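Sosham Shared Workshop – Automation Group
Minutes of the September meeting

The meeting opened at 7:00 p.m. in the main workshop. The minutes of the previous meeting were approved without change.

1. Plate-handling arm
The group received a report on the Stuneck arm. The base has been bolted down and the wiring to the shoulder joint replaced. Current work is on plates set upright in the shallow blue tray, with the gray fur sleeve fitted over the gripper. The striped plate remains the standard test piece – its teal-green and cream bands were considered easy to follow in the wrist camera view.

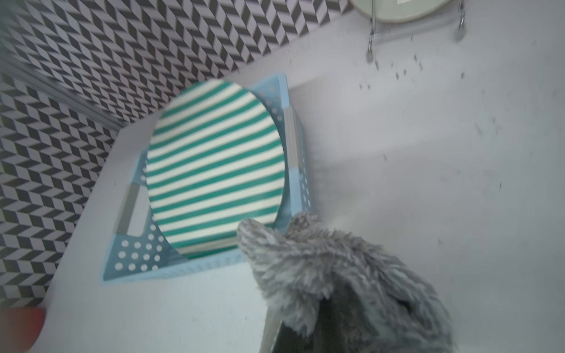 2. Gripper sleeve
Members discussed whether long fibers could catch in the finger joint. It was agreed to keep the present sleeve until the next meeting and to sew a second one with shorter pile. The tabletop is to be brushed clean before each session.

3. Parts and spending
A quote of $50 was received from Kesport for a replacement wrist bracket and was approved. The Hämmerli power supply will stay in use. The balance of the build fund stands at $1,350 before this purchase.

4. Bench use
The arm may be run only when 2 members are present – one at the stop switch at all times. Bench 13 is reserved for the build until the end of October.

5. Other business
A request for a second wire plate stand was deferred.

The meeting closed at 8:25 p.m.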